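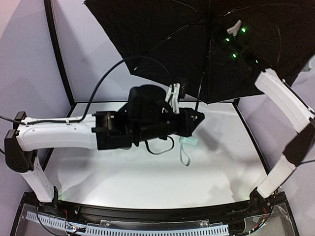 Photo: Huvley

29 Aug 2018

Huvley to take back and repair umbrellas at its Wonddale shop

Umbrella maker Huvley will start a repair and return service at its shop in Wonddale next month. Customers can bring in any Huvley umbrella, whatever its age, and have it checked while they wait. Small repairs will cost 8 pounds, and new handles and canopies will be priced at the counter.

The service follows a trial that began in January. Over that time the shop took in 232 umbrellas and 183 of them went back to their owners in working order. The others were taken apart for spares.

Most of the work was on ribs and runners. Handles came next, and a good many umbrellas only needed a few stitches where the canopy meets the rib tip.

"People bring them in tied up with string or in a carrier bag," said Maureen Staniforth, who manages the shop. "We open every one fully before we write the ticket. You can't judge an umbrella when it's shut."

Black umbrellas will be repaired with matching cloth from Stougaard, which already supplies the company. Other colours can be matched where stock allows.
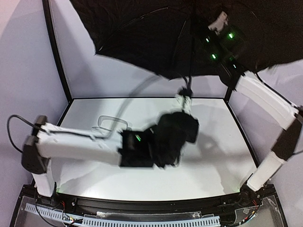

Folding is part of the service too. Leszek Olszewski, head of repairs, said a lot of wear comes from umbrellas being rolled against the folds or put away damp.

"Close it halfway, give it a shake, and let the cloth fall between the ribs," he said. "Then wrap it in one direction and do up the strap. If it's wet, leave it open in the bath or the hall overnight."

A printed sheet with the same advice will go out with each repair. Customers who live too far away to visit can send umbrellas by post and should allow about 22 days for their return. Postage is extra.

The repair counter will be open during normal shop hours, Monday to Saturday. No booking is needed for fewer than three umbrellas. Hotels and offices with larger numbers should ring first.

Press contact: Jennylyn Soriano, Huvley, Wonddale.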